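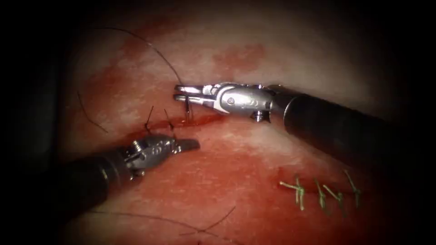 Braised fennel with white beans and lemon

9 Oct 2023

I have been making this since June, when the first decent fennel turned up at the Memton market, and I have changed it enough times now that I ought to write down the version I've settled on. Two people have asked for it as well. Ginevra Piras wanted it after lunch at ours, and Fiorella Gentile asked in the comments under the courgette post whether fennel could be cooked from start to finish on the hob. It can, and I prefer it that way.

The starting point was a dish of Ermanno Sorrentino's, which he does in the oven with a lot of cream. I like his very much but it is heavy next to anything else, and it needs over an hour. Mine has no cream. The beans thicken the liquid a bit and make it filling enough to be a main course if you have bread.

What you need, for 4 people as a side or two as a main:

4 medium bulbs of fennel
1 tin of cannellini beans
3 tablespoons of olive oil
1 small onion
2 cloves of garlic
300ml vegetable stock
1 lemon
A small handful of parsley
Salt and pepper

Choosing the fennel

Medium bulbs are better than large ones here. The big ones have a thick core that stays hard when the outside is already going soft. Look for bulbs that feel heavy and have no brown at the base. If the fronds are still attached and look fresh, keep them for the end. My local shop cuts them off, so I usually go without.

I take off the outer layer if it is marked, trim the stalks close and cut each bulb into quarters from top to bottom. Leave the root end on, only shaving off the dry part, or the pieces will come apart in the pan. A bulb that is on the large side can go into six.

Browning

Use the widest pan you have with a lid. Mine is an old Bremeder sauté pan that I bought second-hand, and it takes all the pieces in one layer if I push them up close. In a smaller pan you will need to do it in two goes.

Heat the oil over a medium flame and put the fennel in with a cut side down. Leave it alone for 8 minutes, then turn the pieces on to the other cut side and give them another five or so. They should be properly brown in places. I used to get bored and move them too early, and the result was grey and tasted of boiled celery. Most of the flavour comes from this stage, so it is worth standing there with the radio on.

Take the fennel out and put it on a plate. Turn the heat down, add the onion, chopped small, and a pinch of salt. When it is soft put in the garlic, sliced, and stir it for a minute.

Braising

Put the fennel back, pour in the stock and bring it to a simmer. Lid on, heat low, 13 minutes. Then test a piece with the point of a knife through the root end. If it still resists, give it a few more minutes.

Drain and rinse the beans and tip them in round the fennel. Crush a few against the side of the pan with a spoon. Cook without the lid until the liquid has gone down by half and looks slightly cloudy. Shake the pan now and then - stirring breaks up the fennel.

Off the heat, grate in the zest of the lemon and squeeze in the juice of half. Taste it before adding the other half. Lemons vary a lot, and so does stock. I rarely need more salt if I've used a cube. Chop the parsley and any fronds and scatter them over.

Things I have tried

Leeks in place of the onion: good, a bit sweeter. Use one and only the white part.

Dried beans: better texture, but I don't plan that far ahead. If you do cook your own, use some of their water for part of the stock.

Chilli flakes: my sister-in-law Marisa Marino puts these in and likes it. I found they covered up the aniseed taste, and if you don't want that taste there are easier vegetables to cook.

Parmesan on top: yes, if nobody at the table minds. Put it on at the end, with the pan off the heat.

White wine: I replaced a third of the stock with it once and it came out too sharp with the lemon. I would drop the lemon juice and keep the zest if I did that again.

Keeping it

It will sit in the fridge for two days in a covered dish. Warm it slowly with a splash of water. It is also fine at room temperature, and I took a tub of it to work with some leftover rice and was happy with that. I would not freeze it. I did once and the fennel went stringy.

We had it last with baked potatoes and a green salad. It goes well with roast chicken too, and Rafferty Iwasaki, who had the leftovers, ate his on toast with a fried egg. I have two bulbs left over from this week's shopping and will probably slice them raw with an orange.

Next post will be the plum cake, once I have sorted out the oven temperature. The last one sank in the middle.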